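Forum > Manipulation Software > Perception and Planning > Clutter handling on the produce station

Ingegerd Åberg

This thread is opened to collect comments on the planner settings for the produce station before the Piltby release is frozen. Members are asked to keep remarks on gripper hardware in the separate hardware thread.

The current stack runs the Mavow detector on the fixed camera stream, passes instance masks to the pose estimator, and hands a ranked list of candidates to the Tanui planner. The planner then selects one item and one approach direction. The detector was retrained in March on 1234 labeled images. Per-class scores on separated items are satisfactory. Scores on heaped items of a single color are not, and the limes are the clearest case.
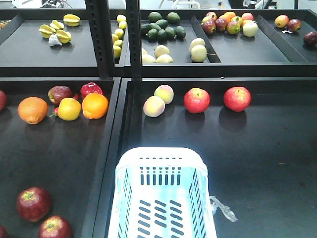
Last edited by Ingegerd Åberg, 15th September

The trays are black, and so are the uprights between them. Background subtraction is therefore simple for most classes. Inside the lime pile it contributes nothing, as the fruits border one another and the masks merge. In the last evaluation 35 merged masks were passed to the pose estimator as single objects. I propose that any mask whose area exceeds the class maximum be rejected at the detector and not forwarded. Comments are invited.

Khang Tạ

I do not support rejection at the detector. A merged mask still tells the planner that the volume is occupied. If it is dropped, the collision map shows free space where there is fruit, and the planner may route through it. The mask should be forwarded with a flag marking it as unsuitable for grasping.

Hằng Vi

The flag is acceptable to the planning group, provided that it is a separate field. The previous release encoded the same condition as a confidence of zero, and the Tanui filter discarded those entries before the collision map was built. The regression took us two weeks to locate.

Ingegerd Åberg

Agreed. The proposal is amended: merged masks are forwarded, flagged in a separate field, and used for collision only.

A second item concerns the container. The basket is at present modeled as a solid box with an open top. The walls are slotted, and the edge detector returns a large number of short segments along them. On the blue basket the loop handle is an additional obstacle that the box model omits.

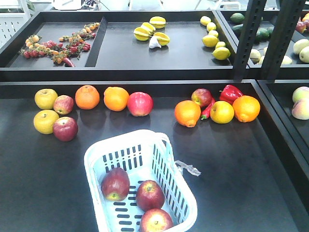 Tâm Triệu: The handle should be given its own collision primitive, and I would ask that this be done before the mask change. A wrong mask costs us a failed pick. A missing handle stops the cell with a contact fault, and a person has to go and clear it. I count 241 log entries of that type from the Drevthorpe cell against the current build.

Khang Tạ

Those entries should be read with care. The Drevthorpe cell writes one entry for each retry, so the number of separate faults is lower. I also question the use of a fixed primitive. The handle can swing, and a shape fixed in the upright position will be wrong as soon as it is lowered. The swept volume would be the safer choice.

Tâm Triệu

The swept volume closes most of the opening to a vertical approach. I tested it in simulation on the default basket model, and the planner reported no valid placement in over half of the trials. I would accept handle position as an input from perception, estimated once per cycle, with the swept volume as the fallback when the estimate is missing.

Hằng Vi

Once per cycle is not sufficient if the arm touches the basket during placement. The estimate would have to be refreshed after every release. The cost to cycle time should be measured before this is adopted.

Chiến Sầm

I can measure it on the bench. Please confirm which branch is to be used, as the Piltby branch and main differ in the camera calibration loader and the results will not be comparable.

Ingegerd Åberg

Please use the Piltby branch. The merged mask change may proceed to review. The handle model remains open until the timing results are posted in this thread. Tâm Triệu is asked to attach the simulation configuration so that the trials can be repeated with the same seeds.

Tâm Triệu

Attached to the ticket. Note that the configuration sets the placement margin explicitly. If that line is removed, the loader applies the old default without a warning.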